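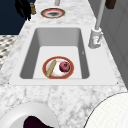
Sim view, plate in the sink with the food still on it.

Sink cell: arm stops high over the plate

Beril Erdem
Since Monday our simulated arm stops 13 mm above the plate in the basin. Plates on the counter are fine. Where do I look?

Gaspard Boyer
Check the basin floor height in the cell file. Ours still had the old sink. Fix that, reload, then run 3 slow picks.

Rosine Jacquet
Same problem in November. Reinstalled everything, no idea which part fixed it.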